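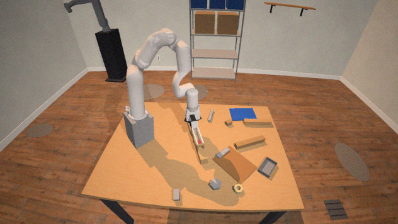 **Figure 4.1** A light wooden table on a reddish-brown plank floor.

# Chapter 4: Wood and Moisture

Wood takes in water from the air and gives it back. It does this when it is a standing tree, when it is a stack of boards in a yard, and when it has been sanded, finished, and screwed to the floor of a dining room. A coat of varnish slows the exchange but does not stop it. As the water content changes, so does the size of the piece.

Chapter 3 dealt with how boards are cut from the log. This chapter deals with what happens to those boards afterward. You will need the terms *flat-sawn* and *quarter-sawn* from Section 3.2, so go back to them now if they are not fresh.

## 4.1 Where the water is

Water is held in wood in two ways. *Free water* sits in the open centers of the cells, much like water in a bundle of straws. *Bound water* is held inside the cell walls themselves. When a log is sawn and begins to dry, the free water leaves first. The board gets lighter during this stage, but it hardly changes size.

The point at which the free water is gone and the cell walls are still full is called the **fiber saturation point**. For most species it falls at a moisture content in the high twenties, measured as a percentage of the dry weight of the wood. Below that point the cell walls start to lose water, and the board starts to shrink.

Moisture content is found by weighing a sample, drying it in an oven until it stops losing weight, and weighing it again:

> moisture content (%) = (wet weight - oven-dry weight) ÷ oven-dry weight × 100

Because the dry weight is on the bottom, the result can be more than 100 percent. Students often take this for an error. Fresh sapwood from some softwoods holds more water than wood by weight.

A block that weighs 111 grams on arrival and 100 grams after oven drying has a moisture content of 11 percent.

## 4.2 Shrinkage and direction

Wood does not shrink by the same amount in all directions. Along the grain the change is so small that most builders ignore it. Across the grain it is large, and it is largest in the direction that follows the growth rings. A flat-sawn board therefore moves more across its width than a quarter-sawn board of the same species.

Take a flat-sawn oak board 300 mm wide. Tables give a typical change for this kind of oak of 0.0037 of the width for each one percent change in moisture content. If the board goes from 10 percent to 6 percent over a heating season, the loss in width is

> 300 × 0.0037 × 4 = 4.4 mm

That is enough to split a tabletop glued firmly to its frame. The usual answer is to hold the top with slotted screws or wooden buttons, which keep it down and let it slide.

Now take a floor. The front room of the Gollard house, which we will use as a worked case throughout Part Two, is 2634 mm wide, and its strip floor is flat-sawn oak. The same drop in moisture content gives a total change of 39 mm across the room. It does not open as a single gap. Each strip is nailed in its own place and shrinks around its own nails, so the loss is shared among all the joints. Narrow strips give many small gaps and wide planks give fewer, larger ones.

## 4.3 An old problem

Carpenters knew all this by experience well before there were tables. The Plekis mill opened in 1846 and sold flooring in two grades, "yard" and "room." Both were cut from the same logs. Room boards had been kept indoors through at least one winter and cost more. Buyers who chose the cheaper grade were told to lay the boards loose, wait a year, and then push them together and nail them down.

Kiln drying has replaced the long wait, but a kiln only brings the wood to the right condition on the day it leaves. Boards dried to 7 percent and then left in a damp garage will not stay at 7 percent. Section 4.5 follows one delivery, sent from Flandine to a building site in January, and records its moisture content at each stop.

## What you should be able to do

By the end of this chapter you should be able to:

- explain the difference between free water and bound water
- work out moisture content from two weights
- estimate the change in width of a board, given its species, cut, and change in moisture content
- choose a way of fixing a solid tabletop that allows for movement
- read the Gál chart in Appendix B to find the moisture content a board will settle at indoors

## Before you read on

Find a solid wood door or tabletop at home or at school. Measure its width in millimeters at a marked spot and write down the date and the result. You will measure it again for the exercises in Chapter 9.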